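4.2 Comparison of finger pairs in the ring transfer

In the second experiment we compared two finger pairs, named Kivura and Odera after the workshops that printed them. The arms, the controller and the camera positions stayed the same for both. Each pair was used for 42 transfers of a ring from one arm to the other, over the white board in the centre of the table.

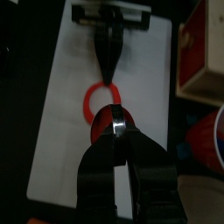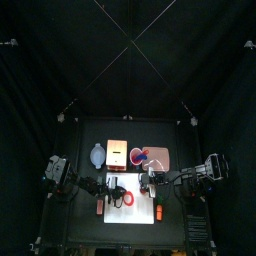

Figure 9. Ring transfer task, wrist camera (first) and fixed camera (second).

The Kivura fingers are narrow at the end and the Odera fingers are wider, with a softer surface. We expected that the wider pair would be more tolerant to errors of position, and for the pick from the board this was the case. For the transfer it was different. In the wrist view the ring is partly hidden behind the tip of the near gripper, and its upper arc is the best visible part, so the controller must estimate the centre of the ring from this arc. With the Odera pair a shorter arc was left for the estimate, and the behaviour of the second arm became less regular. We therefore gave more weight to the fixed camera during the last part of the approach. The same weights were used later in the Studley trials, which are reported in Section 5.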